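Banwood laundry and linen room – monthly walk-through, October
Unit 28, ground floor. Started just after nine, finished before lunch.

I've kept the same order as last time so you can hold the two side by side. OK means I looked and I'm happy. FIX means somebody needs to do something. WATCH means I'll look again next month and probably nag. My comments are under each line and yes, some of them run long, sorry! 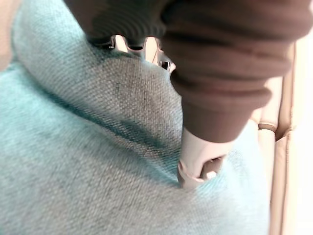
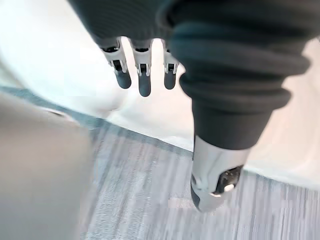 FLOORS AND WALKWAYS

1. Floor sound, no lifted edges or gaps you can catch a toe in – OK
I went along the main run in my socks, which I know sounds daft, but you feel a raised edge long before you see one. Good all the way to the door.

2. Walkways clear to full width – FIX
The Negussie cart was parked half across the route to the back door again. I moved it, had a coffee, came back, and there it was again. Can we put some tape down for a parking spot? I'm happy to do it myself if someone orders the tape.

3. No trailing cords at walking height or on the floor – OK
Big improvement. The iron cord now goes up and over the hook like we talked about.

4. Mats flat and not curling – WATCH
The one at the sink has a corner that's thinking about it.

FABRIC AND LINENS

5. Heavy cloths and covers checked for tears, thin spots and loose threads – OK with one exception
I do these by hand, both sides, and I pull gently across the weave to see if it opens up. Twill is pretty forgiving and most of ours has years left in it. One cover (tag 679) has a split seam on the short side, long enough to get my hand through. I've put it in the mending bin with a note pinned on. Please don't put it back in use just because the shelf looks empty.

6. Folded stacks stable and below shoulder height – FIX
Top shelf, left side. Somebody has built a tower. It's a beautiful tower, but a stack of heavy covers coming down on your head is no joke, so split it in two and use the shelf below.

7. Lint and dust under control on stored fabric – WATCH
A bit of dust on the pieces that don't get used often. I shook out the worst outside. If we rotated the stacks when clean things come in (new at the bottom, please!) this would mostly take care of itself.

8. Nothing stored against the heater – OK
Checked twice, once when I came in and once on my way out.

MACHINES AND IRONING

9. Dryer lint screen cleaned, log sheet signed – FIX
Screen was clean. Log sheet was not signed for the second half of the month. I believe you, but the insurance people won't, so sign the sheet.

10. Dryer vent hose attached, no kinks – OK
Pulled the machine out to look. Found two socks and a pen. The cycle counter reads 1365, so the Brasitz service visit should be getting booked before long.

11. Iron and pressing board in good shape – WATCH
The board cover is scorched near the pointed end and the padding underneath has gone flat. It'll do for another month. The legs lock properly now, thank you to whoever tightened them.

12. Washer hoses dry at both ends – OK
Ran a paper towel around each fitting and it came away dry.

CLEANING PRODUCTS

13. Everything in its original bottle with a readable label – FIX
There's a spray bottle on the windowsill with "Z" on it in marker. I'm guessing that's Zatudine, because of the smell, but guessing isn't how we do this. I've poured it out and rinsed the bottle. If you decant, write the whole name and the strength.

14. Caps on, bottles upright, low shelf – OK
All good, and the drip tray had been wiped.

15. Gloves available in two sizes – FIX
Plenty of large, no small at all. I have small hands and I take this one personally.

EXITS, LIGHTS, FIRE

16. Back door opens fully from inside without a key – OK
It sticks a little at the bottom when it's damp out, but one hand does it.

17. Extinguisher in place, needle in the green, tag in date – OK
Tag number 1186, same as on the list by the door.

18. Lights all working – WATCH
The tube over the folding table takes a while to come on and hums. I'd swap it before the dark mornings get going.

19. First aid box stocked – FIX
Low on the wide bandages, and the little scissors are gone again. If they're in your apron pocket, no questions asked, just put them back.

Fixes by Monday please, the walkway and the tower first. The rest can wait until the supply order goes in. Next sheet is already on the clipboard.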